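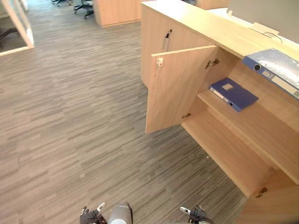

Retiring the paper index

Filed under: Work, Records, Notes to self

The paper index at Prondside was officially retired on 28th February. I have been responsible for it, on and off, for longer than I intended, and I want to write down how it worked before I forget the details. People who do not maintain document registers can stop reading now.

Prondside services pumps and small pressure vessels for other companies. Every job produces a folder of paper: the incoming inspection sheet, the strip-down notes, the parts list, test certificates, and a release form with two signatures. Customers are entitled to ask for any of this for years afterward, and the awkward ones do. The paper went into ring binders and the binders went on shelves. The index was a separate document that told you which binder to open.

The original numbering

The first numbering scheme was set up before my time. A job number had three parts: a customer code, a year, and a running number, so that KL-09-032 was job 32 for customer KL in 2009. It reads well on the page and it has two defects.

The first is that customer codes were made from the customer's name. Customers get bought, merge, and rename themselves. Under the original rules a renamed customer got a new code, but open jobs kept the old one until they closed. One vessel could therefore have half its history under one code and half under another, with the link recorded only on a yellow sheet at the front of the older binder. If the yellow sheet went missing, so did the first half of the vessel's life.

The second is the two-digit year. It was the year the job was opened, except for jobs opened in December and physically received in January, for which it was the year of receipt. I found this rule in a memo. I did not find any evidence that it was applied consistently.

Any identifier that carries meaning will be wrong once the meaning changes. I knew this in principle. Working with KL and its relatives for several years made me stricter about it.

The second scheme

In the second scheme, the job number was just a number. It started at 1000 and went up. Customer, year and equipment type were all moved into the index as separate columns, where they could be corrected without relabeling anything.

The index itself was a spreadsheet, printed once a month and put in its own binder. The printed copy was the controlled one. This sounds backwards, and it was a nuisance, but the spreadsheet had no access control and no change history, while the printout had a signature and a date on every page. When the two disagreed, the printout won until the next issue.

The columns were:

Job number
Customer (current name)
Customer (name at time of job)
Equipment serial number
Date opened
Date released
Binder
Position in binder
Remarks

I would drop "position in binder" if I were doing it again. It was supposed to save time, and it did so until someone removed a folder and put it back one divider along. After that it was misleading for every later folder in the binder, and checking it took longer than flicking through by hand. The binder number alone was enough. A lookup that gets you to the right 8 cm of paper is adequate.

"Customer (name at time of job)" was the most useful column in the table. I added it as an afterthought. It takes up a lot of width and most of the time it repeats the column beside it, and it settled nearly every argument we had over old certificates.

Capacity

We filled binders to 200 sheets and closed them. The binders would physically take more. Past that point, though, the holes start to tear on the sheets nearest the cover, the rings stop meeting properly, and people pull sheets out at an angle to avoid opening the mechanism. A torn hole is a small thing until the loose sheet is the release form.

We also had a rule that no job could be split across two binders. If the next folder would not fit, the binder was closed early and a new one started. This wastes shelf space. It also means that a binder number on its own is a complete answer to the question of where a job is, with no "continued in" notes to follow. I never regretted that one.

Labels were a recurring problem. We went through three kinds. Handwritten labels were legible for one author out of four. Printed paper labels on the outside peeled. The ones that lasted were printed card inserts behind a clear pocket, and the only maintenance they needed was that somebody had to stop people from writing on the pocket itself in marker.

What the audit found

Last July we had a customer audit from Ukow. Their auditor, Yaneth Usuga, picked 32 jobs from the index and asked to see the complete folder for each one. She picked them by serial number, not by job number, and that turned out to be the harder direction. The index was sorted by job number, so a search by serial number on the printed copy meant reading the column from top to bottom.

All of the folders were found. Three were incomplete. In two cases the missing sheet was a supplier's material certificate that had been filed with the supplier invoices. In the third, the strip-down notes were present but belonged to a different pump of the same model, serviced in the same week. That one was a real error, and it had sat there undetected for six years.

Her report made one point that I had missed. Our index proved that a folder existed and where it was. It said nothing about what the folder should contain. A contents sheet at the front of each folder, filled in at release, would have caught all three. We had discussed a contents sheet at least twice and decided it was extra paperwork. It would have been one page.

Her second point was about withdrawals. We had no record of who had taken a folder out. The usual method is an out card, a stiff card put in place of the folder with a name and date on it. We bought a pack of them the following week and they worked well, as they have in every records room that ever used them.

Moving to Delura

The replacement is Delura, a document register that management chose after a comparison with another product, Zapata. I preferred Zapata's search and Delura's export. Export won, on the grounds that any system we buy will eventually be replaced by another one, and I would like to get our data out of it without retyping.

We did not scan everything. The cutoff is jobs still inside their retention period, plus anything for a vessel that is still in service. Everything older keeps its paper and has an index entry only. Scanning is at 300 dpi in grayscale for most sheets, with color for anything that has a stamp or a marked-up drawing. Black and white scans are smaller, but pencil notes vanish in them, and our fitters write in pencil.

Migration of the index itself took longer than the scanning. The spreadsheet had 71 distinct spellings in the customer column that had to be reduced to a controlled list. Most were trivial: trailing spaces, a missing "Ltd", a hyphen in place of a space. A few were not. Two companies with nearly identical names had been merged by somebody helpful at some point, and separating them meant opening the folders and reading the letterheads. The old yellow sheets were the only thing that made it possible for the oldest jobs.

Serial numbers were worse. The letter O and the digit 0 had been used freely, and one manufacturer uses both. I left these as found and added a second field, a normalized serial number with every O turned to zero, and the search runs against that. The original stays untouched. If the normalized field produces two hits, a person has to look at the folder.

Things I would keep

Numbers without meaning. Old names kept next to new names. One job, one binder. Out cards, for as long as there is any paper at all.

The printed index stays on the shelf as a frozen copy, last issue signed and dated, with a note on the first page saying that it is no longer maintained. I am told that people still open it first. The search field in Delura needs a login, and the printed copy is closer to the kettle.

Next on the list is the drawing register, which has its own numbering, its own exceptions, and a revision letter scheme that skips I and O but, for one batch of drawings, also skips Q. I have asked around and have not found out why.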